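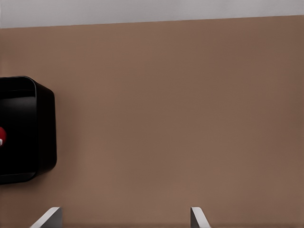 Vol. 4, No. 11

Mental Health and the Arts, course handout for unit 6
Social skills groups in outpatient care: role play, music and the use of short stories
Prepared by Janelle Marquez, with corrections from Benjie Fajardo

Please read this before the seminar. The unit before was on medication and on how patients understand what they take. Now we go to the group room. I assume you know the difference between positive and negative symptoms. If you are not sure about it, look again in your notes of unit 2.

1. What the group is for

Many people who live with schizophrenia say that the voices are not the biggest problem in daily life. They speak about the bus driver, the neighbor, the cousin who calls too often. To start a conversation, to keep it going and to leave it politely are three separate skills, and each of them can be practiced. A social skills group is a place where you may do it badly and try again in the same hour.

The group does not replace medication, and it is not a test of how ill somebody is. Please say this to the members at the first meeting, and say it again to the families.

2. Role play

The usual order is as follows. The leader explains one skill in two or three steps. Two leaders show it. One member tries it, the others say first what went well, and then one thing to change. The member tries again. Keep the situation small. "Ask for a different appointment time" is good. "Make a new friend" is too large for one session.

Some students think that the feedback must be always positive. It must be always kind, but if a member looked at the floor during the whole exchange, somebody should mention it, in a form that he or she can use: "Next time, look up when you say the last word."

For members with strong negative symptoms, give more time before you repeat a question. Silence of ten seconds feels very long for the leader. For the member it may be just enough.

3. Music in the group

We compare here two course formats which you will meet in the reading. The Clirel format uses listening only. Members bring a song, and the group talks about what the singer wants from the other person in the song. The Estau format uses playing, with simple rhythm exchanges in pairs – one person plays, the other answers. In both of them the idea is taking turns. I prefer Estau for groups where people speak little, but this is my experience and you are free to disagree in the seminar.

Be careful with volume. Several members will have trouble to filter sounds, and a hand drum in a small room is loud.
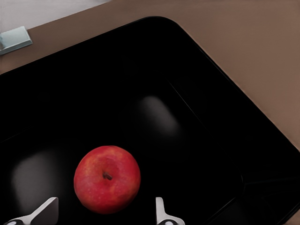 Fig. 1. Black basin and brown countertop, simulated view.

4. Short stories

Choose a story of two pages, read it aloud and stop before the end. Ask what each person in the story knows and does not know. Misunderstandings are useful material, and comic ones are the easiest to talk about. Avoid stories about hospitals, police or being followed, at least in the first month. If a member begins to connect the story with himself, do not argue about it. Go back to the page and ask a concrete question.

5. How to read the Meireles study

The study is in your reader. It followed 92 outpatients, and 37 of them left before the last measurement. Before you come, write down answers for yourself on these points:
Who left, and does the paper tell us why?
The functioning scale goes from 0 to 100. Which change would be noticed by a family member?
The two groups had the same number of hours with staff. Why is this important?

Do not write only that the sample is small. It is true, but it is said about nearly every study in this field and it does not help us much.

6. For the seminar

Bring one role play situation of your own, written in no more than 240 words, with the steps of the skill. Work in pairs if you like. The Nesa worksheets are in the reader after the study, and you need only the first two pages of them.

Written work is due November 19, 2019. Late work goes directly to Benjie Fajardo and not to me.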